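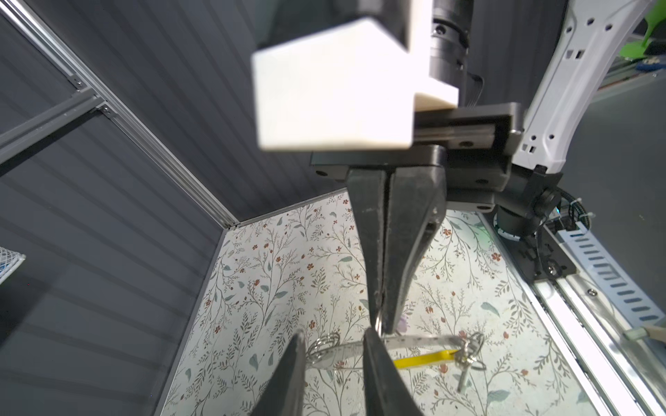 ## 7. When a split ring jams between the arms

Okay, this section is the one I wish I'd had in April, when I lost most of an afternoon (and one fingertip pad) to a key ring. The two-arm key task in the Sundamow cell mostly runs fine, but it has one nasty fault: both arms grab, neither lets go, and the follower arm keeps pulling until the wrist trips. On the Videmska controller that shows up as **fault 208, grip conflict**.

What happens is pretty simple. One arm holds the big ring, the other pinches a little split ring, and if the small one is threaded through a hole in the rim, you've just joined two robots together with a piece of steel! Neither arm knows that. Each one sees a load and squeezes harder.

> **CAUTION:** Don't reach in while fault 208 is showing. The motors are still holding torque, and when the ring slips free the fingers snap shut fast. Hit the stop first, every time.

### 7.1 Clearing the jam

1. Press the stop button and wait for the drives to time out. The default is 3000 ms, and I've left it there.
2. Check which arm has the small ring and which has the big one. You want to open the small-ring side first.

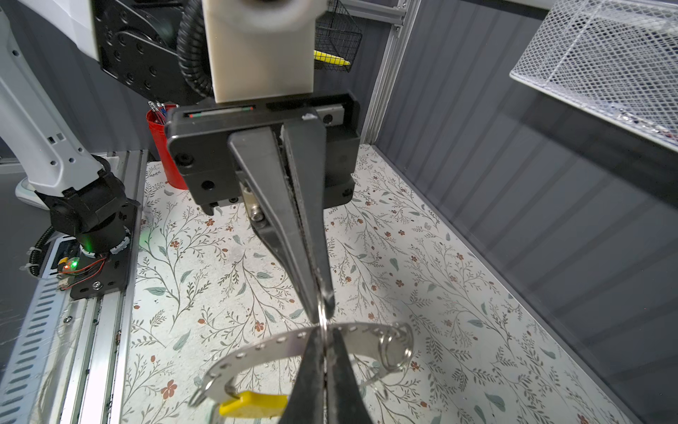
*Fig. 7-2. Upper fingers on a split ring, lower fingers on the perforated key ring.*

3. Switch to manual and open the upper gripper only. Go slow! If the ring hangs up on the pad, stop and jog the wrist a hair toward the other arm to take the tension off.
4. Back the upper arm straight up until it's well clear.
5. Lower the other arm and open it just above the sheet so the ring doesn't bounce.

Please don't open both grippers at once. I did, the whole thing went flying, and I found it under the rail.

### 7.2 Before you restart

Set the grip limit back to 29 on both arms (a fault can leave it up to 600, the service value, and that's what chewed my pad). Then home the arms with the fingers open.

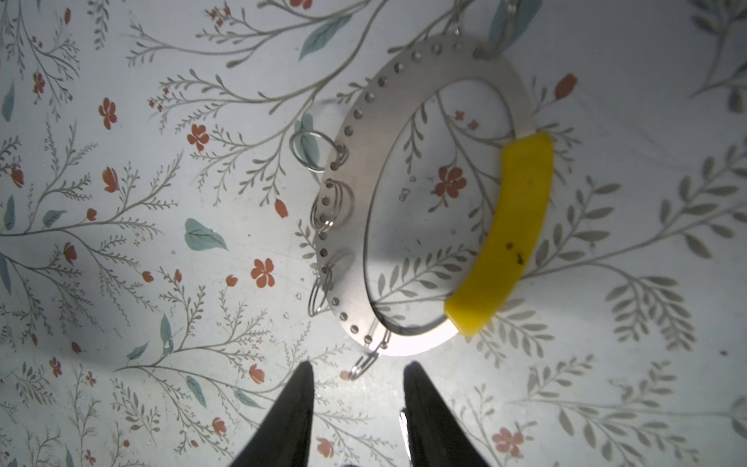
Next, run a single approach at low speed with your hand on the stop. I like to pause with the fingers open and check that they'd close on bare rim and miss the little rings. If they wouldn't, turn the key ring by hand (drives off, remember) and try again.

**Note:** If 208 comes back twice in a row, quit and look at the pads. Julián Palacios keeps the spares in the Vandenberghe drawer, left side, and he'd like to know when you take one.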